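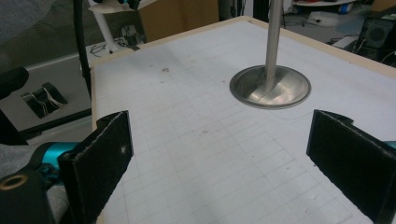 Section 5: Setting Up the Controller

Melex Solar Water Heater, Jitavell collector series
Revised August 2018

The controller decides when the pump runs. Until you finish this section it will decide badly, so please don't skip to Section 6.

Before you start

Fill and bleed the collector loop as described in Section 4. Both sensor cables should already reach the controller. If one of them is a foot short, you have joined a large club; extend it with shielded two-wire cable, 80 feet at most.

CAUTION: Switch off power at the breaker before you open the cover. The switch on the front turns off the display and very little else.

1. Remove the screw at the bottom of the cover and lift the cover away. Put the screw somewhere you will remember.

2. Connect the collector sensor to S1 and the tank sensor to S2. Swapped sensors produce a system that heats the roof at night. It does this very efficiently.

3. Connect the pump to the terminals marked P.

4. Refit the cover and restore power. The display shows 1804, the software version. It is not a fault code, whatever it looks like.

5. Hold SET until the display blinks, then choose your tank type. For a Kamath tank, pick K. For anything else, pick G and enter the volume from the label.

6. Press SET again to save. If you walk off without saving, the controller forgets everything after 5 minutes.

Note: The factory start difference suits most homes. On long pipe runs the pump may flick on and off all morning — raise the setting one step and leave it alone for a day.

Note: Owners with the Stulldale drainback kit should leave Frost Protect set to OFF. Everyone else should turn it on before November.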